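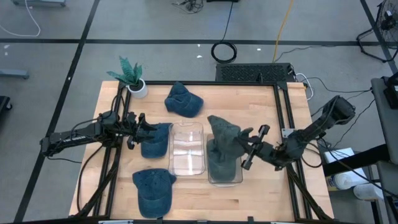
How varied should my demos be when the thing being picked up is soft?

Posted by wurkholm_nights

Hi all, first time posting, long time reader. I'm collecting teleop demos on a two-arm setup at the Anddale workshop and the task is putting denim caps into clear plastic bins. Sounds easy! I did my first 700 episodes over the summer and the policy I trained on them is fine when a cap is sitting crown up with the brim pointing at me, and pretty hopeless otherwise. It grabs the brim, lifts, and then sort of dangles the cap over the rim of the bin forever.

I've been resetting the table more or less the same way every time, because it's quick and my brain is mush by 4 pm. Now I'm wondering if I need to start over in September with a proper plan, or if I can keep what I have and add to it. How many episodes are we talking? And do I need to care how I grab the cap, or just that it ends up in the bin? I've been grabbing it any old way, brim, crown, whatever was closest.

Posted by Clem Stubbs

Don't throw out your 700! Keep them and pile different stuff on top. I went through almost exactly this with dish towels and my first batch ended up being a decent chunk of the final set.

What I'd do is write 8 starting layouts on index cards and shuffle them. Brim toward the bin, brim away, cap upside down, two caps overlapping, one shoved right up against the side of the bin, that kind of thing. Then pull a card before every reset and set the table to match, even when you're tired (especially when you're tired, that's when all my towels drifted to the same corner). Move the bins too. Mine sat in one spot for weeks and the policy had basically memorized where to let go, so the day I bumped the bin over a couple of inches it dropped everything on the table.

On grabbing: yes, I'd care. Caps crumple differently depending on where you pinch them. If you hold the crown, the brim swings down and catches on the rim, and if you hold the brim, the whole crown flops around underneath. Either can work but pick one for each kind of starting pose and stick with it. If half your demos for the same pose go one way and half go the other, you can end up with an arm that hovers in between and can't make up its mind. Your dangling problem sounds a bit like that to me, though I'd want to watch a few of the failures before I swore to it.

Also record some recoveries. Start an episode with a cap already hung up on the rim and fix it from there. I left those out of my first set and regretted it. I ended up at 3,000 episodes, but I had more towels than you have caps and I was being picky.

One more, are you using both arms at the same time or taking turns? I'd label which is which. I didn't, and sorting it out later ate 2 evenings.

Posted by cemero_fan

just get more data, it fixes itself

Posted by wurkholm_nights

Thanks Clem, this is super helpful. Mostly taking turns, sometimes both when I'm feeling brave, and no, I haven't labeled any of it, ugh. Index cards are happening tonight. I looked back through a bunch of the old episodes and you're right about the grabs, I did brim and crown on the same pose practically back to back. Going to tag those first and see if training on just the brim ones changes the dangling before I record anything new.

Does it matter if I change the caps? They're all the same faded blue-gray color.

Posted by Clem Stubbs

If you only ever want it to do those caps, leave them. If somebody's going to hand it a red one someday, mix in a few other colors now, and maybe a stiffer one. The floppy ones behave nothing like the stiff ones.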